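Search this site Go
Print this page | E-mail to a friend

Cups, cubes and one very long table: a morning at the Gondale Room

Wednesday, May 1, 2019
By Korkor Sowah

I only popped in to return a casserole dish, and I ended up staying until lunch. If you haven't been up to the Gondale Room lately (top of the stairs, past the noticeboard, mind the loose bit of carpet) then you've missed the arrival of the tables, and I have quite a lot to say about the tables.

They came from the old McKinnon offices when those closed in December, and Barrett Pettigrew got them for £400 the lot, delivery included, which I think is a bargain. They're long, they're solid and they've got a lovely wood grain. We'd been managing with card tables up to now, the sort that fold up on your fingers, so you can imagine the fuss when the van turned up. Baltasar Farías measured the stairwell twice and still had to take the banister off!

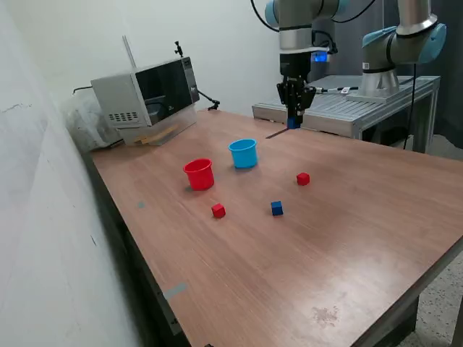
The games table is the one I keep going back to. Baltasar has been putting together a cups and cubes afternoon, a very simple thing with plastic cups and little coloured blocks, and it's meant for anyone from seven upwards, though the people who got most cross about losing last month were all well past fifty. You hide, you stack, you swap, you guess. There are house rules, and the house rules have been argued over so much that Nana Alhassan has typed them up and laminated them. I was given a copy. It runs to both sides.

Red and blue are the colours we've settled on. Green was tried and it was too easy to mix up with the blue once the afternoon got gloomy, so the green went back in the cupboard with the draughts.

Now, heating. I know this is what most of you will be writing in to ask, and I did ask it myself, with my coat still on.
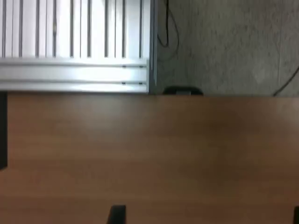
Nana tells me the winter bill for the upstairs came to £1,524, and she said it slowly so that I'd take it in. She'd like the room booked on more mornings so that we aren't warming it for the benefit of the moths. The plan is to have people where the heat is, and the white radiator just beyond the edge of the table makes that an easy one, with the side nearest it going to whoever gets there first. I can see elbows coming into it. Lautaro Ibarra wants a rota for that side and I've told him good luck.

The wall up there is still waiting to be painted. A nice warm cream was voted in ages ago, then somebody brought a chart round with 32 different creams on it and we haven't heard a word since. If you've got strong feelings, the chart is behind the tea urn downstairs. 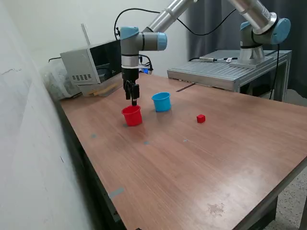
Back to the games, and to the question of where things go. Baltasar is very firm that cups have to start in the same place every round or it isn't fair, and he'll put one back half an inch if he thinks you've nudged it. I thought this was a bit much until I lost three rounds running to Lautaro, who nudges. After that I was entirely on Baltasar's side and said so loudly.

We played until the kettle went on. The biscuits were from Lovano's, the ginger ones, and they'd all gone by the time I'd finished my round, so next time I'm sitting nearer the tin.

There's a small prize for the season's best score, a voucher for Kesamar, the garden place on the ring road. Barrett has already told everybody which rose he's going to spend it on. He's currently fifth.

Sessions carry on through the summer. It's free to come along, although there's a pot for tea money by the door, and you don't need to bring anything or know anything. You can turn up halfway through as well, people do. If stairs are difficult then please tell Nana beforehand and she'll set up a game in the downstairs room, where the chairs are better anyway.

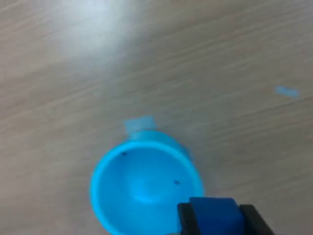
The blue cup on the pale wood tabletop.

One last thing, my casserole dish. Well, Nana's casserole dish, which I did return, but I've come home with somebody else's lid. It's glass with a brown knob. Please ring me if it's yours!

Share this 14 | 6 comments
Print this page | E-mail to a friend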